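Dondari opens pantry packing service in Flerkascombe

Small food packages to be sorted, boxed and labeled for 100 households before the end of June

FLERKASCOMBE – Dondari, the home storage company, starts this month a new service for people who keep many small food packages and have no good place for them. The service has the name Grumari Pantry. It is offered first in Flerkascombe and in the neighboring town of Laur, and the company plans to accept 100 households in the first round.

The idea came from the letters of customers. Dondari received 2,246 answers to a question it sent with its spring catalog: "What is the most difficult thing in your kitchen to put away?" Pots and lids were mentioned often, as the company expected. But the largest group of answers was about soft packages – soup bases, noodle bags, sauce sachets, spice mixes and snacks. They fall over on the shelf, they slide behind the jars, and the smallest ones are found again only when the date on them has passed.

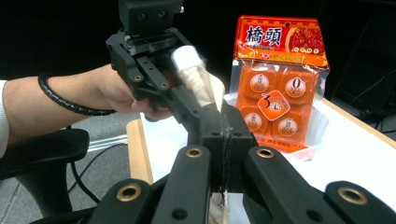
Grumari Pantry works with clear plastic containers, so that the customer can see what is in the box without taking it down from the shelf. Each household receives a set of containers in two sizes. The taller size is for bags which can stand up, and the lower size is for sachets and other flat packets. The containers have rounded corners and can be washed by hand in warm water.

A visit takes one morning or one afternoon. The customer is asked to bring all soft packages to one table before the visit, including the ones from the drawers and from the top of the refrigerator. The packer puts them in groups together with the customer. Dondari does not decide what should be thrown away. Packages with an old date are placed to one side, and the customer makes the decision.

For the grouping, the company recommends to think about the meal and not about the kind of package. A bag of hot pot soup base can be kept in the same container with the small sachets that are used for the same dinner. In this way the cook takes one box to the table and has everything. Customers who prefer to keep all sachets in one place can of course do so, and the labels are made after the groups are final.

Imported food gets special attention in the new service. Many families in the two towns buy packages with Chinese, Korean or Thai text, and not every person in the house can read them. The packer writes a short label in English for the front of the container, and if the customer wishes, a second label in the language of the package. The original packages are never emptied or cut, so the cooking instructions and the date stay with the food. 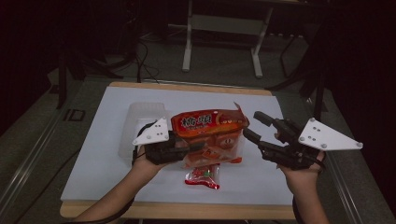
Bags that are already open are closed with a flat clip and placed in the front of the container. The clips are included in the set. Powders and dry spices stay in their own bags as well. Liquid sauces in bottles are not part of the service at this time, but Dondari is preparing a shelf tray for them and hopes to show it in the fall.

The company has produced 1,000 containers for the first round. Households in apartments with small kitchens will be served first. Requests are accepted at the Dondari shop in Flerkascombe and at the service desk in Laur, where the containers can also be seen and tried. The shop is open until 7 p.m. on Friday, and customers are welcome to bring a few of their own packages to find the right size.

After the visit, the customer may exchange containers of one size for the other without extra cost, as long as they are clean and not damaged.

About Dondari

Dondari makes boxes, trays and shelf inserts for kitchens and pantries. Its products are sold in its own shop in Flerkascombe and through the service desk in Laur.

Press contact: Dondari press office, Flerkascombe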